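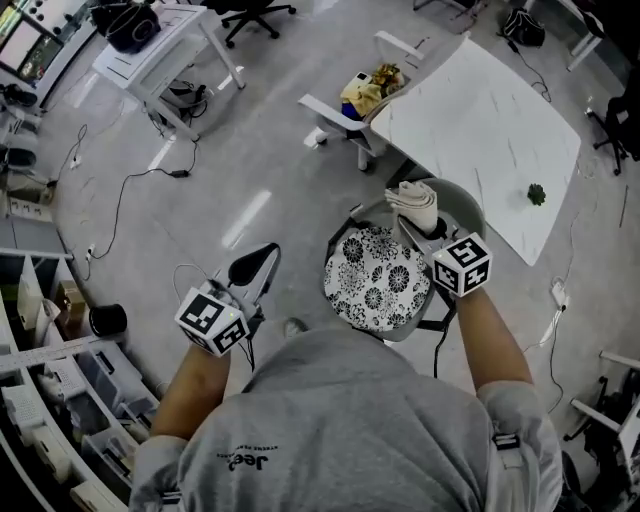 Solange Gaillard was firmly of the opinion that a deposit is only as safe as the words written on the receipt, and that most of the tenants she had met could not have told us who was holding theirs. We came back to this remark again and again while reading the interviews, and it gives this section its starting point.

4.2 Who do tenants believe is holding the money?

Of the 653 tenants who returned our questionnaire in Perrin, a good many had signed their lease on the same day they first saw the flat, very often on a Monday, when the letting offices put out their new lists. It is perhaps no great surprise, then, that the clause dealing with the deposit was skimmed. When we asked them to name the party keeping the money, the landlord was the usual answer, followed at some distance by the agent. The holding scheme itself, Mestotus, came a poor third, even among people whose lease named it on the front page.

We should say a word on how the arrangement is meant to work, as the local practice has its own little ways. The tenant pays the deposit to the agent, and the agent passes it to Mestotus within 20 days. From then on neither side may touch it without the written consent of the other, or a decision from the adjudicator. The agents we spoke to at Plenel were very patient with our questions on this point, and one of them kindly let us read through a whole drawer of old receipts - a slow afternoon, but a useful one.

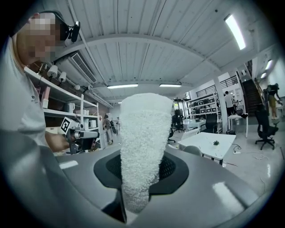 Those receipts showed two quite different habits of wording. In the older form, the sum is described as "received by the office", with the scheme mentioned only in a footnote. In the newer form, brought in one August after a run of complaints, the scheme is named beside the sum and the tenant signs next to it. Tenants holding the newer receipt were a good deal more likely to name Mestotus correctly, although we would not wish to lean too heavily on this, as they had also moved in more recently and may simply have had less time to forget.

The order of events for a deposit under the Perrin arrangement thus runs from payment to the agent through to release by joint consent or by adjudication.

The 22 longer interviews fill in some of the feeling behind the answers. Several tenants spoke of the deposit as money already gone, and had never thought of asking for it back before the day they handed in the keys. Others were quite sure that the landlord could spend it on repairs during the tenancy, and one had gone without a working heater all winter for fear of seeing the sum whittled away. Landlords, for their part, were not always better informed - two of them believed that silence from the tenant counted as consent, a point on which the scheme's rules plainly say otherwise. We return to the question of silence in the next section, where the disputes from the Gudero district are set out case by case.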